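**Club newsletter, 30/08/2023**

## The second eleven, the long grass and the new net

Dear members and friends of the club,

I was asked to write the cricket item this time, as Igor Bartoš is traveling with his work until October. He usually writes it much shorter. I keep the scorebook for the second eleven, so most of what follows is about the second eleven, and I hope the first eleven will forgive me.

Let me start with the match at Halás, which many of you have already heard about in different versions. We lost it by four runs. The ground there is on a slope, as you know, and the ball runs very fast to the road side and almost stops on the other side. Our captain won the toss and decided to field. I did not agree with this decision when he made it, and I told him so, but for the first hour he was right. There was still dew on the outfield, the ball moved in the air, and their opening pair could not score from anything that was straight. Both of them were out before the drinks.

After the drinks it became more difficult. The sun dried the pitch, our two faster bowlers were tired, and we had to use bowlers who had not practiced for several weeks. Their number five batted very patiently. He played most of the innings from the back foot and waited for the short ball, and we gave him too many short balls. I have gone through the book again at home, and the largest part of his runs came behind square on the road side. We did not put a fielder there until late in the innings. When we did, he was caught there almost at once.

Our reply was good for a long time. The top of the order ran well between the wickets, which has been a weak point all summer, and we did not have a single run-out. With the old scoring board at Halás it was hard for the batsmen to know what was needed — the numbers are hung by hand, and the boy who hangs them was also fielding for them as a substitute. So for several overs the board was wrong. I walked around the boundary to tell our batsmen the correct score, which the umpires allowed. We needed a boundary from the last two balls to stay in the match. The first was blocked and the second was caught at long on, a very good catch, taken low with both hands.

I want to thank our hosts at Halás for the tea, and for the potato soup especially. They stayed with us until the last car had left, although it was already dark.

### The league table

Some of you asked why the table on the league site does not look like the one on our notice board. The reason is the abandoned match against Usen. The league has given points to both teams, and our notice board was made before this decision. Please use the league's table. We stay in the middle of it, and we can't be promoted or relegated this year. This gives the captain freedom to try some of the younger players in the matches that remain, and he intends to do it.

The Usen match itself will not be played again. I was sorry about this, as we had a good position when the rain came. Their captain was sorry also, and he had a different opinion of the position.

### Juniors

The juniors finished their season with the festival in Mastik. It was a long day with short games, in which every player has to bowl and every player has to keep wicket at least for a while. I like this rule very much. Several of our children had never worn the big gloves before, and one of them has now decided that he does not want to do anything else. His mother has asked me where to buy gloves in a small size. If somebody has an outgrown pair at home, please bring it to the clubhouse and put it on the shelf by the scorers' door.

The parents should know that junior training goes on through September at the usual time, as long as there is light. After that we move into the school gym. In the gym we use only the soft ball, and indoor shoes with light soles are required by the school. Last winter we had a difficult conversation about black marks on the floor. I would like not to have it again.

### The outfield

The grass at the far end is too long. We know it. The mower had a broken belt for most of July, and when the new belt came it was the wrong length and had to go back. The mower works now, but it can't take grass of this height in one cut without leaving lines, so it is being lowered step by step. For the players this means that a ball along the ground toward the trees will stop before the rope. Please run hard for these and don't stand and admire the shot. We lost several runs in this way in the last home match, and I could name the persons.

The square is in better condition than the outfield. The pitch used for the home match against Halás had some low bounce at the clubhouse end, and it will rest now until spring. We will use the two strips nearer to the middle. When you come for practice, please don't bowl on the square, even in soft shoes, even for only a few balls.

### The new practice net

The club has bought a new net for the second practice lane. The old one had holes that you could put your head through, and balls were flying into the parking area. The net cost 987 euros, including the delivery, and the money came from the summer raffle and from the sale of the old roller. The poles we already had. They were straightened and painted in the spring, and they are good for many years more.

We need a few people on the morning when the net goes up. The work is not heavy, but the net must be kept tight while it is tied at the top, and this goes badly with only a couple of hands. The date depends on the weather and will be written on the notice board and sent through Listeo, the messaging list that we use for team selection. If you don't receive messages from Listeo, first look in your spam folder. If there is nothing there, write to me and I will add your address again. 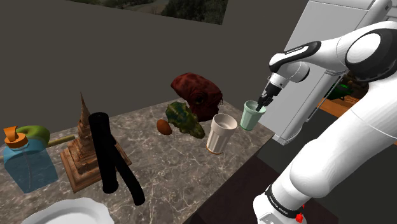

**Can I use the new net if I am not selected for any team?**

Every paid member can use it, selected or not, and the same is true for the juniors when an adult member is with them. The teams have the first right to both lanes on training evenings. At all other times the lanes are free, and you don't need to reserve. Please take all balls out of the lane when you leave and close the gate with the chain.

### Scorers wanted

I come now to my own subject. From next season we would like to have a scorer for every match of both teams, home and away. At present there are two of us who can do it, and when both are on holiday the batting side writes the book in turns. The result is then often a book that doesn't add up. In one match this summer the bowling figures and the batting figures were different by a full over of runs, and I spent an evening with a pencil trying to find them. I found most of them.

Scoring is not difficult to learn. You need to know the signals of the umpire, and you need to watch every ball, which is harder than it sounds in a long afternoon. I will teach anybody who wants to try. The best way is to sit next to me for one home match and keep your own book, and at the end of each over we compare. You don't have to be a player, and you don't have to be good at numbers. My first teacher at another club had kept the books since before 2000 and still used her fingers to add up the extras.

If you prefer the electronic scoring, we have the tablet, and it works well when it is charged. I will still ask you to keep the paper book beside it. In the match at home against Mastik the tablet switched itself off in the heat, and without the book we would have had no bowling figures from the first innings.

### Small things

The lost property box is full. There is a left glove, a gray sweater of good quality, several water bottles and a pair of whites with a grass stain on the knee. What is not taken by the end of the season goes to the charity shop.

Match fees from the last home games are still open for some players. You have had the message. Please pay before the last match, so that we can close the accounts of the season without reminders.

The last home match is a friendly between the first and the second eleven, with mixed teams. The captains will pick the sides on the morning at the ground, so please come in time also if you think you will not play. After the match there is grilling behind the clubhouse. Bring your own meat or vegetables — bread, salads and drinks will be there. Families are welcome, and dogs on a leash.

The scorebooks of this season will be on the table in the clubhouse during the grilling, for those who want to check their averages. Please keep the ketchup away from them.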